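Filed under: Breakfast, Small Domestic Failures

I have been eating breakfast standing up for 11 years. Toshiko Wada, who stayed with us for 2 nights in April and has opinions, told me this was no way to treat a bagel. Breakfast wants laying out, she said. A mat, a plate, a proper bowl. So I have been thinking about laying the table, a thing I last did willingly at Christmas.

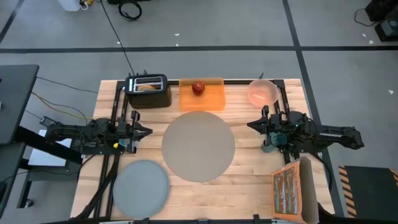
Pradcombe, April

Toaster at the back, then the orange cutting board with an apple on it, then the glass bowl. The big round mat gets the middle, and the box with the bright food picture goes in the front corner, where it can be read by anyone short of conversation. I approve of having the toaster on the table. Ours lives on a worktop beside the bread bin, and by the time the toast has made the journey it has the texture of a Stoketti catalogue.

The small plate sits off to the left, which Toshiko says is correct for bread. I had always assumed bread plates were a restaurant trick for selling you less bread. A bagel with a mat to itself looks pleased with life, though, and a spoon to the right of the bowl does make cereal feel like an appointment. I gave it 15 minutes on my own table this morning and was late for everything — but sitting down.

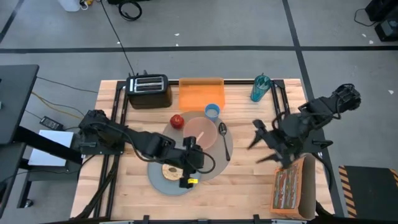
Do you need a placemat under a bowl?

Only if you care about the table. A folded tea towel does the same job and goes in the wash afterwards.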